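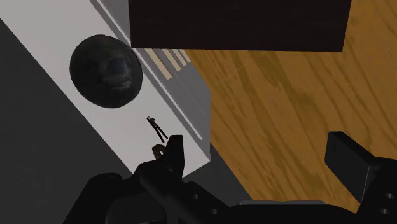

Lusbridge Tide Ledger Transcriptions
Data card, version 2

Summary

The Lusbridge Tide Ledger Transcriptions contain daily high and low water readings copied from the handwritten ledgers of the Nurnport harbor office. The release holds 3,278 entries taken from 28 bound volumes. It is maintained by the Clirnotura archive and is intended for local historians, teachers and students of coastal records.

Contents

readings.csv: one row per ledger entry
volumes.csv: one row per bound volume, with shelf mark and condition
remarks.csv: the text of the "Remarks" column, where the clerk filled it in

Fields in readings.csv

entry_id: unique identifier, stable across versions
volume: shelf mark of the source volume
date_written: date as it appears in the ledger, with original spelling
high_water, low_water: height in feet and inches, as written
wind: wind direction in the clerk's abbreviation
legibility: clear, partial or doubtful

Transcription

Each page was transcribed separately by two readers. Of the 3,278 entries, 2,141 matched in every field at first comparison. The remainder were checked against the original page and settled by an editor. Entries that could not be settled carry the value "doubtful" and should be left out of any calculation of averages.

Spelling and abbreviations have not been modernized. Blank cells in the ledger are blank in the file. A dash written by the clerk is kept as a dash.

Known limitations

The gauge was moved to the Msimang pier partway through the series, and the ledgers do not state the difference in level. Heights before and after the move should not be joined into a single series. Entries for February are sparse in several volumes. Water damage affects the outer columns of volume 2, chiefly the wind readings.

Changes from version 1

Legibility field added. Remarks moved to a separate file. Duplicate rows removed from volume 28.

Terms of use

The files may be copied and adapted for any purpose, provided the Clirnotura archive is credited. Corrections should cite the entry_id and the shelf mark.

Last revised July 21, 2022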